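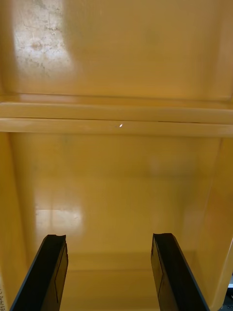
The gripper over the yellow bin at the Venlow shared workshop. Photo: Nusrat Haque

Workshop > Members > Interviews

The bin came first, says Carter Gill, and he would like that on the record. He bought it because it was big and it was yellow and the man selling it threw in a box of hose clamps. The robot arm took shape over the following year and a half on the bench beside it.

"People assume there was a plan," he says. "There was a bin."

Gill spends his working hours fixing commercial dishwashers. His evenings go to a corner of the Venlow workshop, where he and Nazma Pramanik have been building an arm that is meant to reach into a deep plastic container, pick up whatever is in there and put it somewhere else. The somewhere else has changed several times. At present it is a cookie sheet.

They call the arm Virnik. Pramanik picked the name and declines to say where she got it. "It sounded like somebody who would show up to work," she says.

We met in November, at seven in the evening, when the heating in the building had just gone off for the night. Pramanik kept her coat on throughout. She writes the software, which she describes as "mostly a long list of things the arm isn't allowed to do," and she had a laptop balanced on an upturned crate with the view from the wrist camera filling the screen: two black fingers, a lot of yellow.

The fingers are the part Gill will talk about until you stop him. They are flat black paddles with a slight taper and a small notch in each squared-off tip. The current pair is version nine. Versions one through four snapped. Version five was strong enough to survive anything, including the tape measure it was asked to hold, which did not.

"Six was beautiful," says Gill. "Six couldn't pick up a sock."

The notch arrived with version eight, after an argument about washers. A flat tip could push a washer all over the floor of the bin without ever getting under it. Gill filed a notch into one finger with the arm still powered down and Pramanik timing him, and the next attempt brought up a washer on the first try. The second attempt brought up nothing, and so did the third, but by then they had both decided it was a breakthrough and had gone out for noodles.

I asked why the job had to be done in a bin at all. Most home-built arms live over a nice flat table, with the objects spread out like a place setting.

"Because a table is cheating," says Pramanik. "Nobody's junk is on a table. It's in a bin, in the corner of the bin, under the other thing."

The corners are where the trouble is. Walls that come down at an angle and round off at the bottom are kind to plastic molds and unkind to fingers. An object slides into the curve, the arm goes after it, and a knuckle meets the side wall before the tip meets the object. Virnik's early habit was to keep pushing. There was a week when the whole bin moved an inch to the left every evening, and Gill, who hadn't noticed, kept recalibrating the arm to match.

"I was very diligent," he says.

The other trouble is light. Glossy yellow plastic throws back the overhead lighting as a pale patch on the inside wall, and for most of the spring the software was certain that patch was an object. It is the right sort of size, and it has edges, after a fashion. Virnik went for it again and again, closed its fingers on air, lifted the air with great care and set it down on the cookie sheet.

Pramanik kept the logs. In one unattended stretch the arm made 82 attempts on the glare. It reported success on all of them.

"So then I had to teach it humility," she says. What she taught it was to check how far apart the fingers were after they closed. If they have met in the middle, there is nothing between them and the arm has to admit it. She now begins sessions with the bin bare, and Virnik has to look in and decide to do nothing. It took longer to get that right than to get it to pick up a spoon.

By Pramanik's count the arm has now made 1723 logged attempts at picking up an actual thing. She would like to reach 3000 before she touches the software again, on the grounds that every time she touches it she makes the numbers impossible to compare. Gill would like to touch the fingers tomorrow. This is the main disagreement of the partnership and they seem to enjoy it.

Would a different bin help? A matte gray one, say, with square corners?

There was a silence here of the sort you get after asking a couple whether they've thought about moving. Gill looked at the bin. It has had a life, with a pale scuffed area up on one side, streaked and speckled, that he has tried to get off with dish soap and then with something stronger that he borrowed from work.

"Tanvir offered us a gray one," he says at last. Tanvir Ranasinghe has the bench opposite and has been watching all this over the top of a half-built harpsichord. "It was a perfectly good bin."

"We said we'd think about it," says Pramanik.

That was in the spring. They have spent $500 on the arm, leaving out the noodles, and neither of them has priced a replacement for the part that cost almost nothing. Pramanik did once suggest spraying the inside with matte paint. Gill's position is that paint would come off on the fingers. He has not tested this.

Before I left they ran it for me, with one of the hose clamps. Virnik went down, considered the matter, moved left, considered it some more, and came up with the clamp hooked over a single finger, like a man carrying a coat. It let go well short of the cookie sheet.

"Does that count?" I asked.

"It's in the log," said Pramanik, typing.

Contact the workshop | © Venlow Shared Workshop | Back to top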